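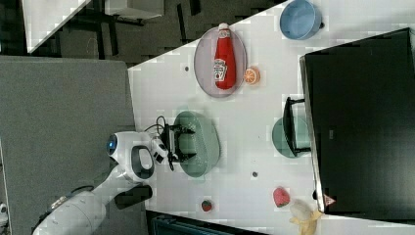
The arm at the demonstration table, with the gripper lowered over the green plate.

Running the Table-Clearing Demonstration at an Open Day

Issued 28/10/2024. Applies to all visitor sessions at the Korthorpe site.

These instructions are for staff who host the table-clearing demonstration. They cover setup, the session itself and closing down. Hosts must have completed the arm safety course before leading a group. Questions about the content should be sent to Damian Adamczyk, Visitor Programs.

Before visitors arrive

1. Switch on the arm and wait for startup to finish. Keep the work area clear of people during this time.

2. Check the cables at the wrist. Move the arm slowly through its full reach and confirm that no cable catches on the gripper or pulls tight.

3. Wipe both camera lenses with a dry cloth. Do not use spray cleaner on any part of the wrist.

4. Set out the dishes and food items. Plates and bowls should be in different colors so that visitors at the back can follow which one the host is naming. The ketchup bottle is laid on its side on the pink plate. Fruit may be placed directly on the tabletop.

5. Open the Sutine control program and load the session file named for the day. Run one full pass without visitors. If the arm misses an item twice in the same place, repeat the camera check before going further.

6. Confirm that the stop button is within reach of the host and that a second staff member knows where it is.

Group size and timing

Each group is limited to 17 visitors. Sessions start on the half hour. A group that arrives late joins the next session and is not added to one in progress. Visitors under 12 must be with an adult.

Leading the session

1. Welcome the group and ask everyone to stand behind the floor line. Bags and coats go on the rack by the door.

2. Explain the task in one or two sentences. The arm is asked to find a dish, take hold of it and move it to the place the host has chosen.

3. Name the first dish aloud, then start the run. Remain silent while the gripper comes down. Most visitors will want to watch this part closely, and questions can wait until the arm has returned to rest.

4. Invite one visitor to choose the next item. Plates, cups and the bottle are all suitable. Soft fruit should be left for the end of the session, as it marks easily.

5. If an item is dropped, press stop, say plainly that the grip failed, and reset the item by hand only after the arm has come to rest.

6. Allow five minutes for questions. Questions on purchase or price are passed to the Girkex desk in the lobby.

Closing down

Return the arm to its rest position and switch it off. Discard all food used in the session. Wash the dishes and store them in the marked drawer. Enter the number of runs and any faults in the log.

The gripper pads are replaced after 3,000 runs. Spare pads are kept in the Sithole cabinet, second shelf. The next host training will be held in December.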